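Handheld gripper demos in real homes vs. a fixed lab table – what ratio are people using?

Forum index > Manipulation > Data collection

gantry_goat
Posts: 212
We're putting together a laundry sorting set with handheld grippers. The plan is 400 demos, sock to pile, then folded items later. Right now all of it is shot on one table with one gray cloth on it and the same two lamps. The policy trained on the first 100 looks good on that table and falls apart when I move it to the bed in the next room. Before I spend another month on this, how much of your data comes from real rooms?

millrace7
Posts: 58
All of ours. We tried the table first and dropped it. The Clonley set is 60 homes, and no home gives more than a handful of episodes per task. It was slow to set up, but the grasp held up in rooms it hadn't been trained on.

tinsnip
Posts: 1,034
I'd go the other way. Get the table working, then add rooms. If you start in homes you can't tell whether a failure is the grasp, the light or the person holding the gripper. On Lisov we spent most of March sorting that out and ended up back on a table anyway.

gantry_goat
Posts: 212
Lisov was rigid parts though, right? Brackets don't change shape when you pick them up.

tinsnip
Posts: 1,034
Mostly rigid, yes. Some cable. The cable was the part that gave us trouble, so I don't think cloth gets you out of it.

brushless_in_ohio
Posts: 377
We do socks and small clothes at Tovenstead, floor level, homes only. Putting up one from the current batch so we're talking about the same thing.

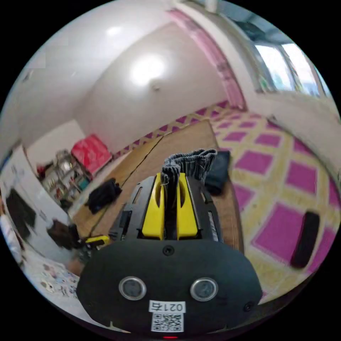
Floor demos are where the background does the most damage if you only have one of it. A policy that has only seen plain gray learns that anything not gray is the thing to grab. In that room there's a tatami-looking mat and a pink and yellow play mat beside it, so one short reach can take in two completely different textures. The dark sock in the yellow fingers is easy enough to pick out against the light brown, but there's a folded navy cloth right behind it, and that's the sort of pair I want a lot of. Dark item next to dark item. You won't get many of those on a table unless you put them there on purpose, and then they all look like you put them there on purpose.

millrace7
Posts: 58
Agree on the dark pairs. Our worst class was black on navy until we asked people to stop tidying before they recorded.

tinsnip
Posts: 1,034
Fine, but look at the window in that shot. It's blown out. Are you filtering for exposure at all?

brushless_in_ohio
Posts: 377
Only if the fingertips are lost. If the fingers and the cloth between them read clearly, it stays. I don't care what the window does. We used to throw out bright windows and the policy got worse near windows.

tinsnip
Posts: 1,034
I still think you're paying for variety you may not need. If the robot is going to work at one folding station, train it at one folding station.

gantry_goat
Posts: 212
Ours isn't going to a station, it's going to apartments, so that settles that part for me. Question for both of you – do you keep the episodes where the sock gets dropped and picked up again?

millrace7
Posts: 58
Keep them if the recovery is clean. Cut them if the person pokes at it for ages. Nearly 30 percent of ours had a regrasp in the first round.

brushless_in_ohio
Posts: 377
Keep, but tag them. We train with and without. With was better on thin fabric and made no difference on towels.

One more thing, check your label text if you reuse grippers between sites. We had left and right units swapped for a whole batch and only found it when the trajectories came out mirrored.

fuchsbau
Posts: 19
Is anyone using the Fuchs trimming script for the start and end of episodes? Mine cuts too early on slow approaches and I lose the reach.

brushless_in_ohio
Posts: 377
Raise the idle threshold. The default assumes people move fast. Ours slow way down just before the pinch, and the script reads it as a stop.

fuchsbau
Posts: 19
That fixed most of them, thanks.

gantry_goat
Posts: 212
OK. I'm going to keep the first 100 from the table as they are and do the other 300 in apartments, no more than five per room, floors and beds both. I'll leave the clutter where it is. tinsnip, I'll run your version as the baseline and post both numbers.

tinsnip
Posts: 1,034
Post the failures too, sorted by surface if you can. I'd like to see whether it's the floor or the cloth.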